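Session 4: Counting university staff

Module tutor: Chepkoech Sang

Reading for this week: the Athumani paper on headcount and full-time equivalent (FTE), sections 1 and 2.

A headcount treats every contract as one person. FTE adds up the hours. A college with 300 full-time lecturers and 600 hourly paid tutors has a headcount of 900, but its FTE may be far lower.
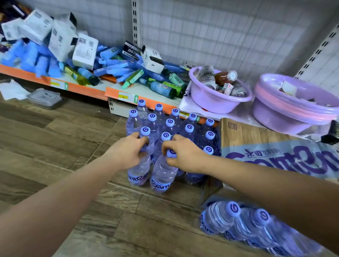

Bottled water on the floor by a shop shelf, one bottle in each hand.

The Grollevstead survey found that 63 per cent of its hourly paid tutors had another main job. Check who was asked before you quote this. Postgraduates were left out.
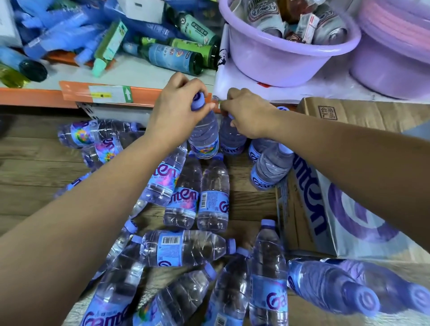

Contract length is a separate matter. A fixed-term post can be full time, and a permanent one can be very small.

For the seminar: take the Hutasen table, work out both measures for two departments and bring 20 lines of notes.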